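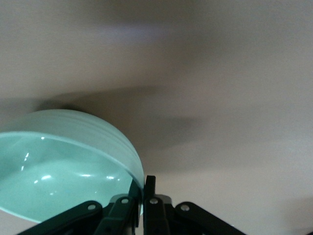 Figure 3. Pale mint-green ceramic bowl, tipped to show the glazed interior. The rim band is lighter than the inside and carries faint concentric ridges.

4.2 Bowls, and the trouble with calling them green

Plates gave us very little difficulty. A plate in the Onthorpe inventory is flat, it is white or it is patterned, and the people who own it agree with one another about what it is for. Bowls were another matter. Of the 567 bowls recorded across the 21 shared kitchens, a large share were described by their own households in terms that could not be reconciled, and the coding sheet we had brought with us, which offered a single box for color, was out of its depth by the end of the first kitchen.

The bowl in Figure 3 shows why. Its interior is a deeper, more turquoise green than its rim, and the rim has a frosted look that the glossy inside does not share. A person who sees such a bowl in a stack, from the side, will report one color. A person who has just finished their soup will report another. Both are right, and in one kitchen both were quite heated about it. We had planned to resolve disagreements by majority, but a majority of two is hard to come by, and so the single box was replaced with one for the inside and one for the outside. A third box, for the rim, was added later and regretted by everyone who had to fill it in.

Shine caused a second problem. The Sondedeo swatch cards used for color matching are matte, and a glazed bowl is not. In Figure 3 the inside surface carries several bright patches of reflected light and looks gently wavy, and it is not obvious where on it a card ought to be held. Our instruction to coders was to match "the main color of the surface, away from highlights." In practice coders turned the bowl until they found a part they liked. Agreement between coders was good for outer walls and poor for interiors, and we report interior color below with less confidence than the tables may suggest. Readers who want to sort bowls by interior color for purposes of their own should do so at their own risk.

Ridges were recorded as present or absent. This sounds simple. The coding manual defined a ridge as a line that can be felt with a fingertip, which ruled out painted bands, and it asked coders to ignore marks left by wear. It did not say what to do about a ridge that could be seen and only just felt, and a surprising amount of tableware lives in that gap. After some correspondence between the Onthorpe and Parolbridge teams, which grew longer than the manual itself, faint ridges were counted as ridges. All of the figures in this section follow that rule. The earlier working paper does not, and the two should not be compared line by line.

4.3 Which bowl gets picked

Each household kept a sheet on the inside of a cupboard door for 9 weeks and marked which bowl was taken out, and what went into it. We collected 500 usable entries. A further set was set aside as unusable, mostly where the contents had been written down and the bowl had not. We know a good deal about the breakfasts of these people and less than we hoped about what they ate them from.

Among the usable entries, the pattern is uneven in a way that anyone who has lived in a shared house will recognize. Most kitchens had one or two bowls that were used constantly and a larger group that came out only when the favorites were in the sink. The favorites were not the newest or the most expensive, where anyone could remember the price. They were more often heavy, with a thick, rounded rim, and deep enough that cereal could be carried up a flight of stairs. Several entries mention the stairs. Thin-rimmed bowls were picked less, including by their owners, who in interviews described them as "nicer" and then went on to describe eating out of something else.

We had expected color to matter and can find only weak support for it. Green bowls were picked slightly more often than blue ones, but most of the green bowls in the sample also had thick rims, and we cannot pull the two apart with the numbers we have. Bellamy, the larger of the two halls of residence, had bought its bowls in a single order and contributed a great many of one shape in one color, which does not help. Leaving Bellamy out removes the effect. It also removes most of the data, and we are not brave enough to build an argument on what remains.

Position in the cupboard mattered more than any property of the bowl. A bowl on top of a stack was taken far more often than the bowl beneath it, even where the lower one was the stated favorite. Washing up then returned the used bowl to the top, and the order stayed as it was for days. Two households told us that they rotated their stacks to keep wear even. Their sheets do not bear this out.

4.4 Limits

The entries depend on people writing things down before coffee. Handwriting was a factor, as was one pen that ran out and was not replaced for most of a week. All kitchens were in September use, with new residents still learning whose shelf was whose, and habits later in the year may well be different. Mugs used as bowls were excluded by the protocol. Given how often they appear in the margins of the sheets – with apologies, in a few cases – this was probably a mistake, and the Parolbridge follow-up will count them. Bowls used as mugs have been left for others.

We also note that the sheets may have changed what they were meant to record. One resident reported switching to a plainer bowl for the length of the study, having grown tired of spelling "turquoise."

Shares 21
Comments 9

Related items
Stacking order and first choice in small cupboards
The Onthorpe kitchen inventory: coding manual, revised
Matching glossy surfaces to matte cards: a short note
Shelf ownership in the Bellamy kitchens
Soup, cereal and the one-bowl household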